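Plestetness – Comunidad de ayuda
Inicio > Monederos y custodia > Apuestas y contratos entre particulares

Aposté con mi cuñado en un contrato con depósito y ahora no sabemos quién tiene que firmar el cierre

Publicado por Ximena Cáceres el 16 de mayo de 2019
Etiquetas: multifirma, depósito, oráculo, familia

Buenas. Hace un año, en una sobremesa que se alargó, mi cuñado y yo apostamos sobre si una aplicación descentralizada concreta (Prarnov, una de reservas de pistas de pádel, no se rían) llegaría a tener 96 usuarios activos en un mismo día. Él decía que sí. Yo decía que ni regalando las pelotas.

Como los dos nos creíamos muy modernos, en lugar de escribirlo en una servilleta lo metimos en un monedero multifirma de dos de tres. Una clave la tengo yo, otra la tiene él y la tercera la tiene Satish Reddy, compañero de trabajo de mi cuñado, que aquella noche aceptó ser árbitro con la alegría del que no piensa leer nada. Cada uno puso 8 ethers. Entonces valían una cosa y ahora valen otra, pero de eso prefiero no hablar.

El plazo venció en marzo. Y aquí empieza el lío:

La aplicación registró 96 direcciones distintas un solo día, pero ese día regalaban fichas a quien entrase. Mi cuñado dice que 96 son 96. Yo digo que una dirección no es una persona, y que 22 de ellas se crearon la misma tarde, recibieron saldo del mismo sitio y no han vuelto a moverse.

Lo único que tenemos por escrito es un mensaje de mi cuñado que dice «usuarios activos, lo normal». Yo contesté con un pulgar.

Satish no quiere firmar a favor de nadie. Dice que él firma «cuando nos pongamos de acuerdo», con lo cual no sé para qué queríamos un árbitro.

Lo que pregunto: ¿hay alguna forma de cerrar esto sin que firme Satish? ¿Puedo retirar al menos mi parte? ¿Y existe alguna definición más o menos aceptada de «usuario activo» que pueda enseñarle a mi cuñado sin que me levante la voz? Tenemos comida familiar dentro de poco y mi suegra ya ha preguntado qué es un ether.

Gracias.

Respondido por Venkatesh Shenoy
Miembro desde hace tiempo – 7 respuestas destacadas

Ximena, lo primero, las malas noticias: no puedes retirar «tu parte». Una vez que los fondos entran en el monedero multifirma no hay tu parte y su parte, hay un saldo y una regla. La regla dice dos firmas de tres. Al contrato le da igual quién puso qué, quién tiene razón y quién lleva el postre a la comida.

La buena noticia es que no necesitas a Satish para nada. Dos de tres significa cualesquiera dos. Si tu cuñado y tú firmáis la misma transacción, sale, y el árbitro puede seguir disfrutando de su neutralidad. El problema que tienes es de acuerdo, y de eso no hay biblioteca que instalar.

Te pongo el orden en que yo lo haría, que ya he visto unos cuantos de estos.

Comprobar que las tres claves existen. Parece una tontería. No lo es. He conocido depósitos perfectamente diseñados en los que el árbitro había formateado el portátil en Navidad. Pídele a cada uno que firme un mensaje cualquiera con su dirección (un mensaje, no una transacción, eso no mueve fondos ni cuesta gas). Si Satish ha perdido la suya, conviene saberlo antes de seguir discutiendo, porque entonces estáis en un dos de dos y cualquiera puede bloquear al otro hasta la jubilación.

Mirar si el monedero tiene caducidad. Algunos modelos de depósito incluyen una devolución automática pasada cierta fecha. Si usasteis la plantilla de Plendunell, en versiones antiguas esa opción venía desactivada y había que marcarla a mano. Sospecho que, después de una sobremesa, no la marcasteis. Se ve en la pestaña de lectura del contrato: si el campo de vencimiento está a cero, no hay caducidad.

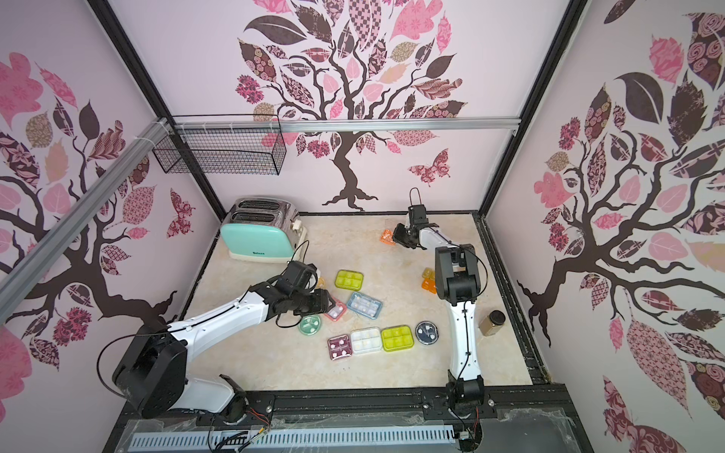
Poner por escrito lo que se discute. Un folio. Cada uno define en dos líneas qué entendía por usuario activo en el momento de apostar, sin mirar los datos. Luego los intercambiáis. Te sorprendería la de veces que las dos definiciones se parecen bastante y lo que queda es orgullo.

Contar con un criterio común. No hay una definición oficial, lo siento. Lo que suele mirarse es el número de direcciones únicas que interactúan con el contrato de la aplicación en 24 horas, y con ese criterio tu cuñado gana. Mucha gente descuenta las direcciones financiadas desde un mismo origen y sin actividad posterior, y con ese criterio ganas tú. Ninguno de los dos os va a servir como argumento de autoridad, porque ninguno la tiene.

Proponer una salida intermedia. Devolución a partes iguales, 8 y 8, menos el gas. Es lo que acaba haciendo casi todo el mundo. Se prepara una sola transacción por destinatario, la propone uno y la confirma el otro. Revisad las direcciones de destino carácter por carácter, y si os pone nerviosos mandad primero una cantidad ridícula.

No hagas: mandar más fondos al monedero «para el gas». El gas lo paga quien envía la transacción, desde su propia cuenta. Lo que metas dentro se suma al saldo en disputa y tu cuñado lo celebrará.

Respondido por Lavanya Kurup

Esto con un oráculo no pasaba.

Respondido por Ynyr Samuel
Moderador de Custodia

Con permiso de Lavanya, con un oráculo pasaba exactamente igual, solo que más deprisa. Un oráculo habría leído «96», habría dado el dinero al cuñado y Ximena estaría aquí preguntando cómo se revierte una transacción. (No se revierte.)

Lo de Venkatesh es correcto en lo esencial. Añado un par de cosas, y una corrección pequeña.

La corrección: que la devolución sean dos transacciones, una por destinatario, tiene un riesgo tonto. Si se ejecuta la primera y el beneficiado se va a tomar un café antes de firmar la segunda, el otro se queda mirando la pantalla. En familia no debería ocurrir. En familia he visto de todo. Si vuestro monedero admite envíos agrupados, metedlo todo en una sola operación. Si no los admite, que cobre primero quien tenga peor fama y que el otro confirme con los dos sentados a la misma mesa... perdón, al revés: primero cobra el de mejor fama. Lo dejo sin borrar para que se vea que conviene pensarlo dos veces.

Sobre Satish: un árbitro que solo firma cuando hay acuerdo es un testigo. No le culpo, a mí tampoco me gustaría explicarle a un compañero que ha perdido 8 ethers por un pulgar. Pero si queréis sustituirlo, casi todos los multifirma permiten cambiar a un firmante con el mismo número de firmas que para mover fondos, o sea, dos. Podéis poner a alguien que no conozca a ninguno de los dos. En el foro hermano de Nadar hay gente que lo hace por una comisión modesta. Leed antes sus valoraciones y acordad la comisión por adelantado y por escrito. Por escrito quiere decir con verbos.

Para la próxima (siempre hay próxima), el texto de la apuesta debería llevar como mínimo la fuente exacta del dato, el día y la hora de la consulta, qué pasa si la fuente desaparece y qué pasa si el árbitro no contesta. Y la moneda en que se mide el premio. Hay quien apuesta en ethers pensando en euros y se entera de la diferencia al cobrar.

En cuanto a las 22 direcciones: si el saldo les llegó de una cuenta del propio equipo de Prarnov, tienes un argumento decente. Si les llegó de una casa de cambio, no prueba nada, de ahí sale el saldo de medio planeta. Míralo en el explorador antes de la comida, y no durante.

Comentario de Ximena Cáceres

Gracias a los tres. Actualizo: las claves existen, Satish tardó un rato en encontrar la suya pero ha firmado el mensaje de prueba. El campo de vencimiento está a cero, como decía Venkatesh. Y las 22 direcciones recibieron saldo de una cuenta que, siguiendo el hilo hacia atrás, acaba en una casa de cambio, así que por ahí nada.

Le he propuesto la devolución a mi cuñado. Me ha contestado con un pulgar. Le he pedido que lo ponga con verbos.

Comentario de Venkatesh Shenoy

Guarda captura del pulgar por si acaso.

Comentario de Ynyr Samuel

Dejo el hilo abierto hasta que se confirme la transacción. Lavanya, si quieres desarrollar lo del oráculo, mejor en hilo aparte.

¿Te ha resultado útil esta página? Sí / No
Hilos relacionados: Perdí la clave del tercer firmante – Cambiar el propietario de un multifirma – ¿Quién paga el gas en un depósito compartido?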